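Interiors on a Budget, Unit 6
Pattern on Walls, Stone on Floors
Handout, revised 5/13/18

Please bring this with you. The copy you left at home doesn't count as bringing it.

1. Where we left off

Last unit was plain color, and most of you survived it. We move on to pattern, the part of the course where people who have lived quietly with beige for years walk into a shop and come out with flamingos. I have nothing against flamingos. I'd like you to know what repeat they come in before you pay for them.

Bring your Pruvness sample book (the thick one, with the ring that pinches) and a tape measure. A phone app that measures things is not a tape measure. We tried that in October and someone's dining room came out shorter than the dining table.

2. Words you need

Ground. The color behind everything. People shop for the flowers and then live with the ground, so look at it first. A "white" ground is hardly ever white. Hold a sheet of printer paper against it and see which way it leans: blue, pink, or old tooth.

Motif. The thing that's drawn. Rose, bow, pheasant, regrettable pineapple.

Repeat. The distance from one point on a motif to the same point the next time it turns up. Measure it vertically on the sample. If the sample is too small to show a full repeat, the sample is too small. Ask for a bigger one.

Drop. How far the pattern shifts from one strip to the next. In a straight match the motifs line up across. In a half drop every second strip starts half a repeat lower, and you will cut the wrong end off at least one of them.

Trellis, or lattice. Diagonal lines crossing to make diamonds. The lines may be ribbon, rope, bamboo or just lines. A trellis is a grid wearing a party dress, and it behaves like a grid: it will show you every wall in your house that isn't straight.

Scatter. Motifs that look tossed on at random. They aren't, but the eye forgives them a lot.

3. The arithmetic, which you can't skip

Worked problem. A wall is 242 cm high and 139 cm wide. The roll is 53 cm wide and the repeat is 64 cm.

Strips: 139 divided by 53 is 2.6, so three strips. You can't buy six tenths of a strip, though every year I get a paper that does.

Length of each strip: 242 divided by 64 is 3.8, so four repeats, and 4 times 64 is 256 cm. Add 10 cm for trimming. You have 266 cm a strip.

Total: 3 times 266 is 798 cm. A 10-meter roll covers it. You have 202 cm left over, which will not make a fourth strip, and which you will store in a closet until you die.

Now do the same wall with a half drop. Add half a repeat (32 cm) to the second strip only. The total goes up to 830 cm and you are still inside one roll. Show the working. An answer with no working gets 2 points out of the 10, for optimism.

4. Florals and bows together

Ribbon patterns come around again every so often and we all pretend to be surprised. The Liller range on page 2 of your sample book has several. When you judge one, check these:

Does the ribbon have an up and a down? Bows with tails do. Hang one strip upside down and the whole room will know.

Are the big motifs going to land somewhere silly? A large rose sliced in half by the ceiling looks like an accident. Mark the ceiling line on the sample in pencil before you decide.

How many colors carry over from ribbon to flower? If the pink is in both, the pattern hangs together from across the room. If each motif brings its own palette, you've got a greeting card rack.

What happens in the corner? Corners are never plumb. Wrap a narrow margin around, then start the next wall with a fresh strip against a level line. Accept that the match will be slightly off. Put the mismatch in the corner you see least when you walk in.

5. What goes underneath 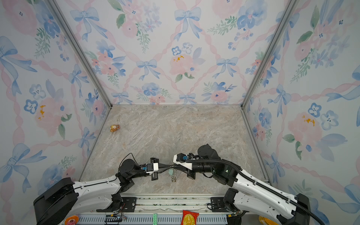 Does a stone-look floor fight with flowered wallpaper?
It depends on how loud the veining is: faint veins in a beige or gray ground will sit quietly under a busy wall, and bold dark veins will argue with it all day.

The general rule is one talker at a time. Walls with ribbon, bow, rose and leaf have done plenty of talking. Give them a floor with low contrast and no strong direction. The Claltau tile samples are on the side table; take the pale ones and leave the black-and-gold one alone, it has been in this course longer than I have and no student has yet made it work.

Warm or cool also matters. Brown streaks in a stone pattern warm it up. Under a blue-white wall that can be pleasant, or it can make the wall look chilly. Lay the two samples together flat, then stand the wallpaper up against the tile the way they'll meet in the room. They look different upright. Look again by lamplight.

Where wall meets floor, you need a line. Baseboard is the usual choice. Metal edging is thinner and crisper and makes a sweet pattern look less like a nursery. Gray metal is the easy choice with blues; brass wants a warmer ground.

6. For next time

Choose one patterned paper and one floor sample. Tape them to a single board. No throw pillows.

Do the arithmetic for one real wall in a room you can get into. Include doors and windows in your drawing but don't subtract them from the total unless they are enormous.

Read the Peng chapter on borders. It is long and he is very much in favor of them. You may disagree in the margins, in pencil, as it's the library's copy.

Boards go on the back shelf, with your name on the reverse. Glue sticks go back in the tin with their caps on.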